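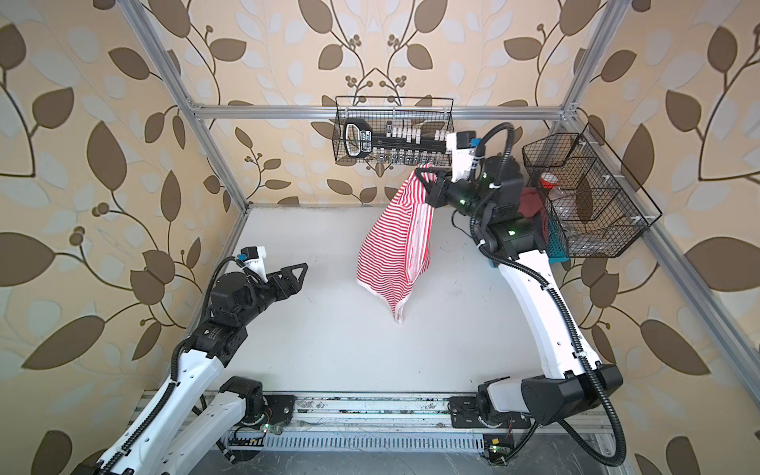 Zofia Zalewska thinks the price of the arms gets too much attention in these plans, and that the small parts will decide whether a laundry can afford automation. She made the remark at the spring budget meeting of Granura, a textile care firm which wants to buy its first two-arm cells for hanging and folding clothes.

The firm has set aside money for up to 40 cells. The order will be divided in two parts, and the first part must be signed before the end of March. Aveck and Gitel have both sent offers.
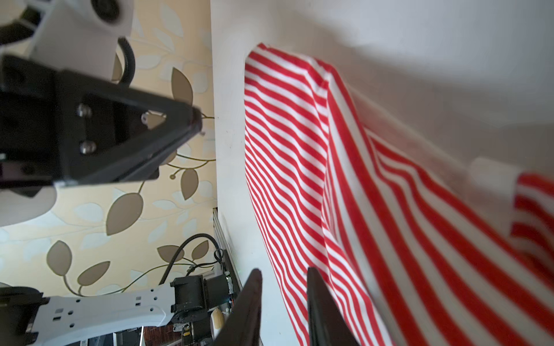
Will the cells replace the present folding line? The line stays in use for flat pieces such as towels and sheets, and the new cells are planned only for small garments.

According to Eckhard Janssen, who prepared the budget, spare fingers, cables and cameras were at first forgotten in the calculation.

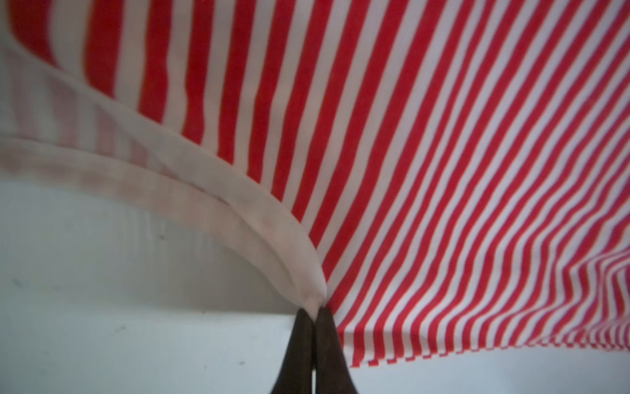

Granura now keeps a separate budget line for gripper fingers, with 152 pairs in the first year. Janssen wants to compare several finger shapes before the larger order. Thin striped cloth, squeezed into a narrow twist between two tapered fingers, is the kind of load he has in mind, and he asks both suppliers to state how long the tips will last with such fabric. Neither has given a figure yet.

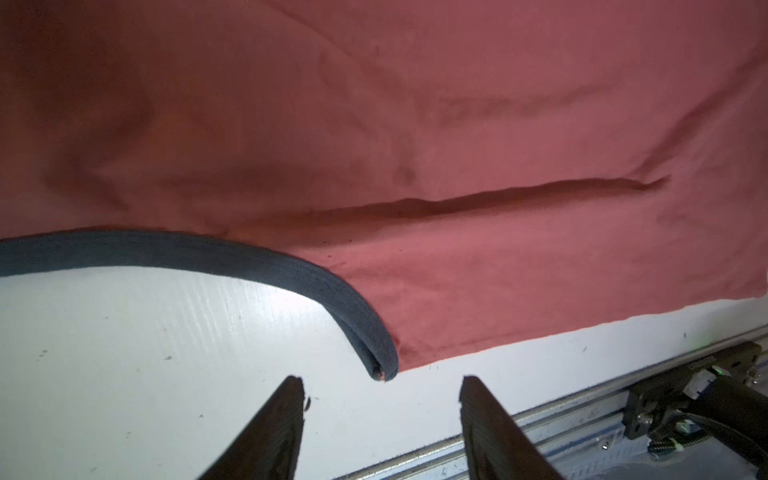

COSTS AND DATES

The offer from Gitel includes training for the operators, while Aveck charges 2,467 euros for it per site. Service visits are extra in both offers. A decision is expected in March.

We use cookies to remember your settings. Accept all | Manage choices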